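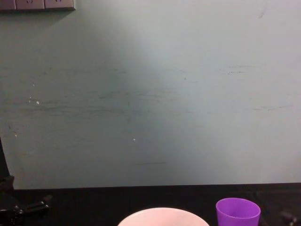
Flodance招募参与者:来跟我们聊聊你家的碗和杯子

先说清楚,我们要找的人没有什么门槛。你不用会做饭,不用懂设计,也不用家里有一整套好看的餐具。你只要每天用碗吃饭、用杯子喝水,并且愿意花点时间讲讲自己是怎么用的,就可以往下看了。

Flodance是我去年开始做的一个小项目,讲起来有点琐碎:我想弄明白一个人在自己家里会把碗放在哪儿、杯子放在哪儿,拿的时候抓哪里,放下的时候又会离碗多远。我自己吃饭的时候杯子永远在碗的右边,换到左边就浑身不对劲,夹菜都慢半拍。可是我妈正相反,她的杯子放在左手边,还非得靠里放,说是怕袖子带倒。为了这事我们俩在饭桌上争过好几回!后来我跑去问朋友,发现每个人都有一套说法,而且都觉得自己那套天经地义。问着问着就攒了一大本笔记,再问着问着,就有了现在这个招募。

这一轮我们想找六个人。每个人来两次,每次90分钟左右,中间隔14天。第一次主要是摆桌子和聊天,第二次聊你这段时间在家里记下来的东西。地点在Pedasley楼里,从Groen路那个门进来最近,进门上楼就是(走正门也行,就是要绕一大圈,我第一次去的时候绕晕了)。

桌子上的东西很简单,我们故意没弄花哨。以前试过用一整套成套的餐具,结果大家一坐下就开始夸盘子好看,问哪里买的,聊了半天才想起来正事。现在就用一只碗、一个杯子,从这两样开始讲。

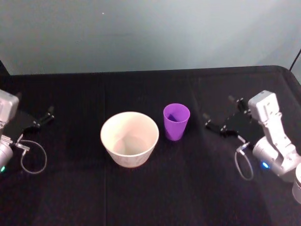
碗是白的,口比较宽,往下收;杯子是紫色的塑料杯,没有把手。桌面铺了黑布,白碗放上去边缘很清楚,杯子挪了一点点也看得出来。我特别喜欢问的一个问题就是:碗和杯子之间,你觉得留多宽的缝才舒服?有人说一指,有人说一拳,还有一位朋友想都没想就把杯子推到了手都快够不着的地方,说她小时候打翻过一整杯热豆浆,从那以后就这样了。这种话我能听一下午。

第一次来的时候大概会做这些事。先坐下喝口水,随便聊聊你平时在哪儿吃饭,是餐桌、茶几、书桌还是灶台边上站着吃(站着吃的朋友请一定报名,我一直没碰到过愿意细讲的)。然后请你按自己的习惯摆一遍,摆完不用解释,先放着。接着我会请你换几种摆法,假装旁边坐了个小孩,假装桌子只有一半能用,假装你左手正拿着手机。每换一次我们就聊两句。中间随时可以停,想不出来就说想不出来,没有标准答案,我也不会在本子上给你打分。

拿杯子这一段我会问得细一点,先提醒一下,免得你觉得我啰嗦。你是握杯身中间,还是捏着杯口下面那一圈?杯子里有热的东西和凉的东西,手的位置一样吗?递给别人的时候呢?我自己给客人递水总喜欢抓着上半截,被说过好多次不讲究,可是底下那半截要留给人家接呀!

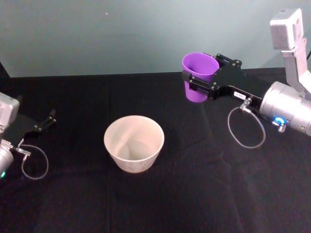
联系人:顾晚禾(Flodance项目发起人)

再说说在家里那14天要做什么。我会给你一本小册子,名字叫Hullutska,是我们自己印的,巴掌大,可以立在调料架旁边。每天挑一顿饭,饭前饭后各写一两句就够了,比如“杯子被挤到电饭锅后面”,“碗叠着没拿开,直接用了上面那只”。写得越随便越好,错别字没关系,沾上酱油也没关系,上一轮收回来的册子里有一本闻着全是咖喱味,我舍不得扔。如果哪天忘了,空着就行,千万不要事后补一大堆漂亮话,我看得出来的哈哈。

不想写字的朋友可以画。画一个圈是碗,再画一个小一点的圈是杯子,旁边打个叉表示你坐的位置,我就能看懂了。也可以给我发语音,我来整理成文字,整理完会先发给你过目。

我们希望报名的人里面,有人一个人住,有人跟老人或者孩子一起吃饭,有人是左撇子。左撇子朋友我要多喊一声,请来!上一轮只来了右手用得顺的,聊到后面我总觉得缺了一大块。如果你手腕或者手指不太方便,平时拿碗拿杯子有自己的一套办法,也非常欢迎,报名的时候跟我说一声,椅子高低和时间都可以按你的来。

年满十八岁就能报名。能用普通话聊天就行,带口音完全没问题,方言词我可以现学,比如有人管杯子叫“缸子”,有人管小碗叫“盏”,这些我都记着呢。做餐具生意的朋友这一轮先不收,下一轮会专门开一场。

关于报酬。两次都来完并且把小册子带回来的,我们付参与费,金额在确认邮件里写清楚,当场结。来回的公交地铁费另外报销,票根留着给我就好。只来了第一次、后来有事来不了的,第一次的那部分照样付,不用不好意思。每次都有茶和点心,点心是Groen路上那家店买的,里面可能有坚果,过敏的话请提前告诉我,我换别的。

关于记录。聊天的部分我会录音,桌上的摆法会拍照,这些只用在Flodance自己的整理和后面的小展览里。用之前会给你看,你说哪一段不要,我就删哪一段。册子的原本你可以带走,我复印一份留下。名字一律不写,需要称呼的时候你自己挑一个代号,上一轮有人挑了“二号汤勺”,我到现在都记得。
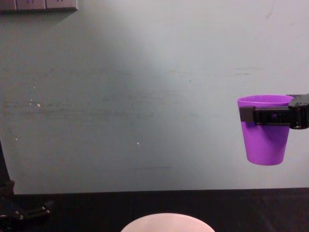

杯子这件事我想多说两句,因为报名的人里面常有人写“我家就用塑料杯,没什么好讲的吧”。有得讲!塑料杯轻,摔了不心疼,可以随手往水池里一扔,小孩也能自己拿。也正因为轻,很多人放的时候反而不看,凭感觉往桌上一搁。我问过的人里,用玻璃杯的和用塑料杯的,放下时眼睛看的地方差得很远。这只是我自己的印象,还没整理出个样子来,所以才更想多听几个人讲。

你也可以带自己的碗和杯子来。有缺口的、掉了漆的、超市满额送的、跟着你搬了好几次家的,都带来。路上请用毛巾裹一下,别磕了。带不动就拍张照片,我们对着照片聊也成。

时间上,下午两点以后比较好安排,晚上也可以,最晚到九点。这一轮放在二月做,具体哪天我会跟每个人单独商量,尽量不撞你的上班时间。需要带孩子来也可以,隔壁有地方画画,只是要提前讲,我好准备纸和笔。

报名的话,请在本页下面的表格里留言,写上这几样:

怎么称呼你,以及怎么联系你最方便
平时惯用哪只手
家里一般几个人一起吃饭
吃饭的地方大概是什么样,一两句就好
哪些时间段能来
你最常用的那只碗或者那个杯子,随便讲讲它

最后一条是我最期待看的,写长写短都行。有人只写了“蓝的,有点歪”,我也马上回了信。

名额不多,收满以后表格会先关掉,没排上的朋友我会留着联系方式,下一轮开始前先问你们(不想被问就在留言里说一声)。收到报名之后我通常隔一两天回信,如果一个星期都没动静,麻烦看看垃圾邮件箱,或者直接再发一次催我。第一次来之前我会把路线发给你,楼下门铃按Flodance那一个,按完稍等,我下楼梯有点慢。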